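Drucken | Per E-Mail versenden

Wohin mit dem Balkon, oder: ich fange dieses Jahr früher an

15. April, von der Balkonschreiberin

Kurz, weil ich gleich wieder raus muss. Die Erde steht noch im Treppenhaus und die Nachbarn steigen drüber.

Also. Balkon. Südwest, vierter Stock, viel Wind. Letztes Jahr hatte ich Tomaten in viel zu kleinen Töpfen, das Ergebnis kennt ihr, ich hab genug gejammert. Dieses Jahr größere Kübel, weniger Pflanzen. Steht so auf dem Zettel am Kühlschrank. Auf der Fensterbank stehen trotzdem schon wieder viel zu viele Becher, ich kann einfach keine Sämlinge wegwerfen.

Bestellt hab ich bei Plellero, wie letztes Mal. Porto ist frech, Ware war in Ordnung. Eine Sorte heißt Vanenia, kleine rote Früchte, soll kompakt bleiben und Wind abkönnen. Steht auf der Tüte. Auf der Tüte steht viel. Dazu eine Chili, die unter dem Namen Mughal läuft, die hab ich nur wegen dem Namen genommen. Ja, ich weiß.

Ausgesät Anfang des Frühjahrs, zu früh natürlich. Die Vanenia waren nach ein paar Tagen oben, die Chili haben mich warten lassen bis ich die Schale schon wegräumen wollte. Jetzt sind die Tomaten lang und dünn. Zu wenig Licht, Heizung drunter, Klassiker. Ich hab sie beim Umtopfen bis zu den Keimblättern in die Erde gesetzt, das vertragen sie. Chili bitte nicht so tief.

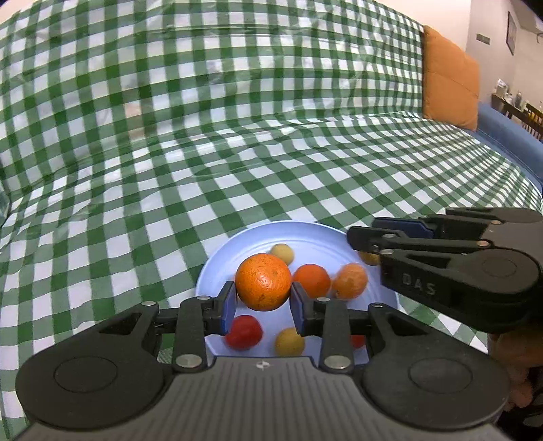 Die Kübel. Da hab ich lange rumgerechnet. Schwarze Mörtelkübel aus dem Baumarkt in Cunberg, hässlich aber billig, Löcher muss man selber bohren. Ich hab einen ohne Löcher bepflanzt, im ersten Jahr, das war dann ein Teich. Also bohren, und zwar bevor die Erde drin ist. Ein Stück altes Vlies unten rein, sonst rieselt alles auf den Balkon drunter und man kriegt Post.

Was das Gewicht angeht: ich hab bei der Hausverwaltung nachgefragt, weil mich das nachts beschäftigt hat. Antwort kam nach Wochen, Zettel im Briefkasten, für unseren Balkon gelten bis zu 400 Kilo auf den Quadratmeter. Klingt riesig. Aber nasse Erde ist schwer und man selber steht ja auch noch da. Ich stell die Kübel jetzt an die Hauswand und nicht vorne ans Geländer. Bitte selber nachfragen und nicht meine Zahl übernehmen, jedes Haus ist anders!

Erde ohne Torf. Die erste war voller Holzstücke, aus der hab ich die gröbsten rausgesiebt. Die zweite war teurer und besser, Marke weiss ich nicht mehr, der Sack ist schon im Müll. Kompost misch ich drunter, der kommt aus der Wurmkiste. Die Wurmkiste ist ein eigener Beitrag, kommt noch. Sage ich seit letztem Jahr — kommt wirklich noch.

Gießen. Da war letzten Sommer das eigentliche Problem. Morgens gegossen, mittags schlapp, abends wieder gegossen, dann geplatzte Früchte. Ungleichmäßig gegossen halt. Dieses Jahr versuch ich es mit Tonkegeln und einer Flasche obendrauf, pro Kübel ein Kegel. Test läuft gerade mit dem Salbei, der das gar nicht braucht. Egal, geht nur darum wie schnell die Flasche leer wird. Bisher: sehr unterschiedlich. Eine war nach einem Tag durch, die andere hat sich überhaupt nicht bewegt. Vermutlich muss man die Kegel vorher richtig wässern und ich hab es beim zweiten vergessen.

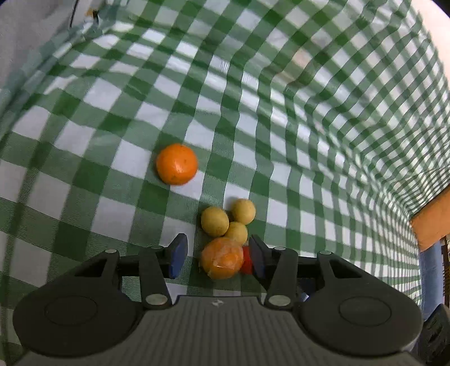

Und Mulch. Ich nehm Stroh, so ein kleines Päckchen aus der Kleintierabteilung. Hält die Feuchtigkeit, sieht nett aus, fliegt bei Sturm zum Nachbarn. Im vierten Stock ist bei Sturm eh alles unterwegs. Letztes Jahr im Mai war morgens mein Gießkannenaufsatz weg, der liegt vermutlich heute noch im Hof im Gebüsch. Also Stroh anfeuchten und leicht andrücken, dann bleibt das meiste.

Düngen mach ich erst wenn die ersten Blüten da sind. Vorher reicht, was in der Erde ist. Letztes Jahr zu viel, zu früh, da hatte ich wunderschöne Blätter. Dunkelgrün, riesig. Und kaum was dran.

Abhärten, weil immer gefragt wird: ich stell sie ab jetzt tagsüber raus, erst Schatten, dann eine Stunde Sonne, dann mehr. Abends wieder rein. Das nervt furchtbar, ich trag jeden Tag zwei Tabletts durchs Wohnzimmer und jedes Mal kippt eins fast. Aber einmal hab ich es ausgelassen und sie gleich in die pralle Mittagssonne gestellt, danach waren die Blätter weiß wie Papier. Sonnenbrand. Die haben sich erholt, hat aber ewig gedauert.

Endgültig raus erst Mitte Mai. Auch wenn es vorher schön ist. Auch wenn der Baumarkt schon alles vor der Tür stehen hat. Ich schreib das vor allem für mich selber auf.

Stützen: Spiralstäbe mag ich nicht, im Kübel kippen die bei Wind mitsamt der Pflanze. Ich spanne Schnüre von oben, an einen Haken unter der Decke vom Balkon drüber. Haken war schon da vom Vormieter. Schnur unten locker um den Stängel, nicht zuknoten bis es einschneidet, und dann beim Wachsen immer drumwickeln. Bei der Vanenia brauch ich das vielleicht gar nicht, wenn die wirklich so kompakt bleibt. Ich glaubs erst wenn ich es sehe.

Ausgeizen bei den kleinen Sorten nur halbherzig. Da streiten sich alle, ich hab beides probiert und keinen großen Unterschied gesehen. Allerdings auf meinem Balkon, mit vier Pflanzen, also bitte keine Wissenschaft draus machen.

Was noch fehlt: Untersetzer. Für die großen Kübel gibts entweder keine oder sie kosten mehr als der Kübel. Ich überlege alte Backbleche. Rosten die? Bestimmt rosten die. Wer was weiß, bitte unten reinschreiben, ich lese alles, antworte nur langsam. 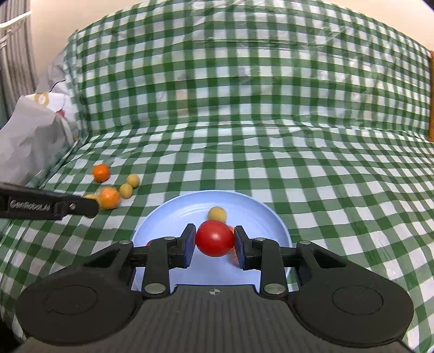

Cunberg_Süd schreibt, Backbleche rosten nach einem Sommer durch und machen braune Ränder auf den Fliesen, lieber die flachen Kunststoffwannen nehmen, die man sonst unter die Waschmaschine stellt. Und die Kübel auf kleine Holzklötze, damit sie nicht dauernd im Wasser stehen. Außerdem sei Mitte April zum Rausstellen noch zu kalt, bei ihr im Tal habe es morgens Reif.

Danke! Die Wannen kannte ich nicht, ich schau morgen. Wegen Reif: hier oben an der Wand ist es zum Glück milder, aber ich hol ja abends eh alles rein. Holzklötze hab ich, im Keller liegt noch ein zersägtes Regal.

So. Nachtrag zur Chili, hatte ich oben vergessen: die bleibt drinnen bis es nachts wirklich warm ist, die ist beleidigter als jede Tomate. Eine hat jetzt schon Blattläuse, keine Ahnung woher, Fenster war zu. Mit lauwarmem Wasser abgebraust, Topf vorher in eine Tüte gesteckt damit die Erde nicht mit rausfliegt. Zweimal wiederholt. Mal sehen. Wenn das nicht hilft, kommt Schmierseife dran.

Basilikum säe ich nochmal nach, der erste Schwung ist umgefallen, alle auf einmal, unten am Stiel ganz dünn. Zu nass gehalten. Diesmal von unten gießen und die Haube früher runter. Petersilie lass ich, die keimt bei mir nie.

Muss jetzt die Erde aus dem Treppenhaus holen bevor noch jemnad klingelt. Nächstes Mal dann Wurmkiste, oder die Wannen, je nachdem was zuerst fertig ist.

Zuletzt aktualisiert: am selben Abend, Nachtrag zur Chili ergänzt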